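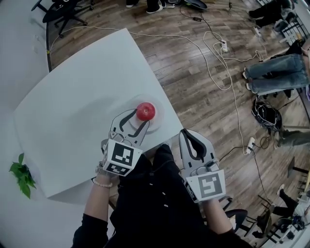

UNIT THREE: PLANTS AND PEOPLE
Chapter 7
The Apple, from Seed to Store

There is a good chance that you have eaten an apple in the past week, and a fair chance that you didn't think about it very much while you were doing it. Apples are like that. They sit in the bowl at home, they turn up in the lunch line, they get handed out at school races in September, and most of us stopped wondering about them when we were about four years old. I would like you to start wondering again, because the apple is a very odd plant once you get to know it, and a good many of the ideas you'll need for the rest of this unit can be found in one piece of fruit.

Let me begin with a story. When I was a student I spent a fall picking on a hillside farm outside a little town called Sterton, and the farm belonged to a woman named Hermine Schnyder, who had been growing apples there longer than I had been alive. On my first afternoon I ate an apple so good (crisp, a bit sharp, with something like pear at the back of it) that I put the seeds in my shirt pocket and told her I was going to plant them at my parents' house and have a tree of my own. She laughed until she had to sit down on a crate. Then she told me to go right ahead, and to come back in ten years and tell her what I got.

I did plant them. One came up and lived, and when it finally bore fruit the apples were small, greenish, and so sour that even the deer seemed to lose interest after a bite or two. It was a perfectly healthy tree. It simply wasn't the tree I had in mind.

Why that happened is the first big idea in this chapter. An apple seed has two parents. The tree that carries the fruit is one of them, and the other is whatever tree the pollen came from, which in most orchards means a different variety some distance away, carried over by a bee. The flesh of the apple, the part you eat, is built by the mother tree alone, and so it tastes the way her apples always taste. The seeds inside are another matter. Each of them has its own mix of traits from both sides, and so five seeds from one apple can grow into five trees as different from one another as you are from your cousins.

So how does anybody manage to grow the same apple twice? The answer is a very old piece of handiwork called grafting. A grower cuts a short length of twig, called a scion (say it SIGH-un), from a tree whose fruit she likes. She fits it into a cut made in the root and lower stem of another young apple tree, called the rootstock, and she lines the two up so that the thin green growing layer under the bark of one touches the growing layer of the other. Then she wraps the joint and waits. If the match is a good one, the two pieces knit together and grow as one tree, with the roots of one and the fruit of the other. Hermine did her grafting in early spring at the kitchen table, with the radio going and the dog asleep on her feet, and she could finish 100 of them in a day if people would only stop telephoning.

Her best block was planted with a variety she called Karimi, after the neighbor who had given her the first twigs. There were 448 Karimi trees on that slope, and every one of them was, in a sense, a piece of the same tree. We call plants like these clones. Most of the apples you can buy in a store come from clones, and you'll see in Section 7.3 why this makes life easier for the grower and for the shopper, and also why a single disease can sometimes cause so much trouble in an orchard where all the trees are alike.

We will also spend some time on what happens after picking. An apple is still alive when it leaves the branch. It takes in oxygen and gives off carbon dioxide, much as you do, and it slowly uses up its stored sugars in the process. It gives off a gas called ethylene as well, which speeds ripening, and this is the reason a ripe apple in a closed bag will hurry along a hard pear. Keep an apple cold and it does all of these things more slowly. Hermine's cellar could hold up to 300 bushels, and we were still eating from it when the snow melted.

As you read, keep these questions in the back of your mind. You don't need to answer them yet.

Why does the flesh of an apple match its mother tree when the seeds do not?
What has to touch what for a graft to take?
What might a grower gain, and what might she risk, by planting one variety only?
How does cold change the life of a fruit after harvest?

Words to know: pollination, variety, scion, rootstock, graft, clone, respiration, ethylene

Before you begin Section 7.1, find an apple and cut it in half crosswise, around its middle, with the stem pointing up. (Ask an adult first if you need help with the knife.) You should find a star shape at the center, made by the little chambers that hold the seeds. Make a drawing of it in your notebook, write down how many seeds are in each chamber, and keep the page handy. We'll come back to it when we talk about flowers.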